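Stullow Publishes Code of Practice for Hand-Held Gripper Data Recording

Voluntary document sets out inspection, workspace and record-keeping rules for teams that record manual tasks for robot training

CLADCOMBE, January 13, 2022 — Stullow, the membership body for robotics testing and measurement, today published its Code of Practice for Recording Manual Tasks with Hand-Held Grippers. The code applies to laboratories, contractors and manufacturers that collect demonstrations of everyday handling work and supply them for the training of robot arms. It is open to members and non-members alike and takes effect on the day of publication.

The code contains 167 clauses in 10 parts. Parts 1 through 4 deal with equipment. Parts 5 through 7 deal with the workspace and the operator. The remaining parts cover records, the handling of faulty recordings, and the terms on which a site may state that it follows the code.

Work on the text was led by Stullow's technical office in Cladcombe, with drafting support from Odik, which manufactures end-of-arm tooling, and Tu, which runs recording sites under contract. A draft was opened for comment last year and drew 161 written responses. Each response has been answered in a separate document, available from the technical office on request.

"Sites have been working to their own house rules, and many of those rules are good," said Cheuk-hei Huang, head of technical standards at Stullow. "The difficulty comes when recordings from several sites are put together. One site has replaced its finger pads on a fixed schedule, another has replaced them when an operator complained, and the person receiving the data has no means of knowing which. The code asks everyone to write the same things down in the same way."

Condition of the gripper

Part 2 of the code is expected to have the most direct effect on daily practice. It requires a visual check of both gripper fingers at the start of every recording shift and after any drop or collision. The operator must look at the gripping pads, the edges and corners of each finger, the coating, the fasteners and the pivot. Findings are entered on the equipment record before the first task is performed.

The code separates wear into 2 classes. Surface wear covers scuffing, rubbed spots and small areas of lifted coating away from the gripping face. A tool with surface wear may remain in service if the wear has been recorded and the gripping face is sound. Functional wear covers any damage that changes how the pads meet an object, any looseness at the pivot, and any loose material that could catch on the item being handled. A tool with functional wear must be withdrawn until the affected part has been replaced.

Torn or frayed coating is given its own clause. Respondents to the draft disagreed on whether a loose edge low on the finger should count as surface or functional wear. The final text leaves the decision to the site's equipment lead, who must sign for it and review it at the next check.

The code also calls for an open-position view over a clear work surface at the start of each session. The fingers are held apart above the bare surface, with no task item between them, so that a reviewer can see the state of the tool and the surface before work begins. 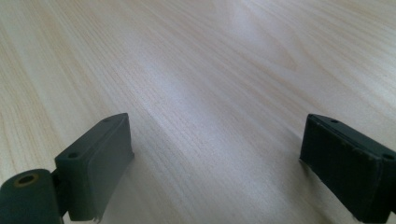
Open gripper fingers over a clear wooden tabletop, with worn spots visible in the coating of the left finger.

Work surfaces and lighting

Part 5 sets rules for tables and benches. The surface must be stable, clean and free of any item that does not belong to the task. Wood, laminate, metal and fabric-covered surfaces are all permitted. The type of surface must be named in the session record, and a site that changes its surface during a session must open a new record.

Glare received considerable attention during the comment period. A finished surface can reflect overhead light strongly enough to wash out its own pattern, and several respondents asked for a strict limit on reflective finishes. The drafting group chose not to set one. Homes, shops and workplaces contain many shiny tables, and a robot trained only on matte surfaces would be poorly prepared for them. Instead, the code requires that glare be noted where it is present, and that task items be placed so that the first grasp does not take place entirely within a bright patch.

"We asked for that clause to be workable at the bench," said Younes Ait Ali, recording operations manager at Tu. "An operator can look at the view, see where the bright area falls, and move the item a short distance. It does not call for a light meter, and it does not call for new furniture. Our crews tried the wording over several weeks and we sent back changes until it could be followed without stopping the work."

Operators

Part 6 deals with the people who hold the tool. Sites must provide training before an operator records without supervision, and must keep a dated record of that training. Operators must be given rest breaks away from the recording station. The code advises sites to rotate tasks that demand repeated closing of the grip, and it requires them to offer the tool in a configuration suited to either hand where the manufacturer supplies one.

An operator may stop a session at any time on grounds of discomfort or doubt about the equipment. A stopped session may not be counted against the operator in any measure of output. This clause was added at the request of respondents who run night and weekend shifts.

Records and faulty recordings

Under Part 8, every session must carry the tool's identification, the result of the opening check, the surface type, the task name and the software version in use. Sites may add further fields but may not remove these. Names of operators are to be held separately from the recordings and must not be supplied to outside parties.

Part 9 provides that faulty recordings are to be marked and kept, with the fault stated in plain words. Deletion is allowed only where a recording shows a person or private information that should not have been captured. The drafting group considered a shorter retention rule — one that would have allowed sites to discard failed grasps after review — and rejected it on the advice of members who use failed attempts in their own testing.

Stating conformity

Following the code is voluntary. A site may declare that it follows the code once it has completed the self-assessment form in Part 10 and has kept complete records for one full month. Partial declarations are permitted if the parts that have been met are listed by number. Stullow does not certify sites under this code and does not license any mark or logo for that purpose.

Odik has informed Stullow that it will supply a printed inspection card with its replacement finger sets, matching the order of checks in Part 2. Tu will apply the code at all of its recording sites.

Questions of interpretation may be sent in writing to the technical office. Answers of general interest will be published as numbered notes to the code and will have the same standing as the clauses they explain.

Availability

The code, the self-assessment form and a blank equipment record can be obtained free of charge from Stullow. Printed copies may be ordered from the Cladcombe office. Translations may be made with written permission, provided that the clause numbers are kept unchanged.

About Stullow

Stullow is a membership body concerned with testing, measurement and good practice in robotics and automation. It publishes codes and guidance notes and arranges comparison exercises between member laboratories. Its technical office is located in Cladcombe.

Media inquiries: Press Desk, Stullow, Cladcombe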